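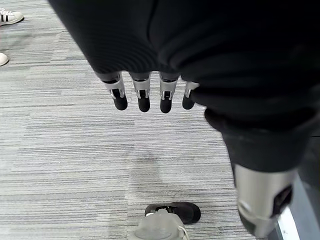 ### 3.2 Floor covering and soil loading

All measurements were made on carpet already in use. New samples were considered at the planning stage and set aside, as unworn pile holds fine dust near the surface and gives recovery values that fall sharply over the first weeks of service. The carpet in the test room had been in place since before the Cairns phase of the work and had been cleaned on the building's normal schedule up to November. No wet cleaning was carried out after that point.

The carpet is gray (Figure 1). Color matters here only for the visual grading described in Section 3.4. On a mid-tone surface both the pale mineral dust and the dark textile lint can be graded, although neither stands out as strongly as it would on a black or a white ground. Graders who had worked only with the darker covering used in the Zestora rooms tended to score lint too low on their first attempts, and their first set of scores was discarded.

Two soils were used. The first was a sieved mineral dust supplied by Givus, dried overnight and stored in sealed jars. The second was short-fiber lint cut from undyed and black cotton knit, mixed in equal parts by mass. Lint was included because the pilot survey found it to be the most common visible soil in rooms with fabric furnishings, and because published loading methods deal almost entirely with mineral soils. It does not spread well from a shaker. Clumps form above a certain fill level, and we therefore loaded the lint by hand through a coarse screen held level over the plot.

The usable floor was marked out in square plots, with a border of untreated carpet left between neighbors. Each plot was vacuumed with a Malten upright cleaner until two successive passes gave no measurable change in bag mass. Soil was then applied and worked into the pile with a weighted roller, 30 strokes in each direction. The plot was left for 4 hours before any cleaning pass was made. Shorter rest periods gave higher recovery for the mineral dust and had no clear effect on the lint.

Foot traffic was simulated separately. A plot in the traffic group received 3,000 passes of the tread drum before soil was applied, in two blocks with a pause to turn the drum. Pile height was read at the corners and the center of the plot before and after each block. Flattening was greatest along the line of travel and had partly recovered by the next morning, so all readings used in the analysis were taken directly after the drum was lifted.

In total, 985 valid recovery readings were obtained. Readings were rejected if the bag had been disturbed between weighings or if the room humidity had left the permitted band – the second cause accounts for nearly all of the rejected mineral dust runs. Rejected runs were not repeated on the same plot. They were moved to the next free plot in the sequence, and the plot order given in the appendix reflects these changes.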